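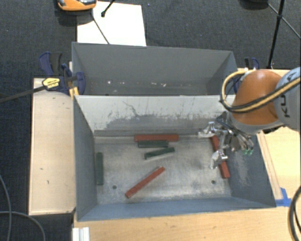 A bin picking cell that stops is doing its job

28 Dec 2023

Last month our bin picking cell jammed a bar against the side wall of a bin and kept pushing. The arm did not trip. It leaned on the bar until the bin slid, the bar popped loose and landed on the floor outside the cell. The fence was closed and no one was hurt. The log recorded the cycle as a completed pick.

That last part is what I want to argue about. Most of the talk afterward was over the force limit, which had been raised in the fall to get rid of nuisance stops. It was set too high, and it has been lowered. But the limit was raised for a reason, and the reason will come back.

We score these cells on picks and on stops. Every stop goes on a board and someone has to explain it. A bad pick that clears itself goes nowhere. If you measure people that way, they will tune the machine to push through trouble, and they will do it in good faith. I turned that number up myself at Dumport two years ago, on an older cell, and was thanked for it.

Bars along a wall are the hard case. A bar in the open can be gripped from both sides. A bar lying against the wall leaves no room for the far finger, so the gripper has to come in tilted or slide the bar inward first. Both moves involve touching metal on purpose. The controller then has to tell a planned touch from a crash, and with the limit where we had it, it could not.

We went back through 3351 logged cycles. In 23 of them the force curve showed a hard contact that the software counted as normal. None of those were reported by an operator. I don't blame the operators. There was no alarm, the part came out and the next cycle started.

The usual answer is to clamp the bins down harder. We did that too, and I think it is only half a fix. A bin that cannot move protects the floor and the people near it, but it also puts the whole load into the fingers and the wrist. If the bin is fixed, the force limit has to come down at the same time. I have seen the first step done without the second at more than one site.

I would change three rules. A near-wall pick should have its own force limit, lower than the one for open picks. A hard contact should be logged as a fault even when the part comes out. And stops should come off the board for the first month after any change in tuning.

The last one got the most pushback. People worry the rate will drop, and it will. We start it in January on the Hondell line, and I expect more stops than anyone there would like.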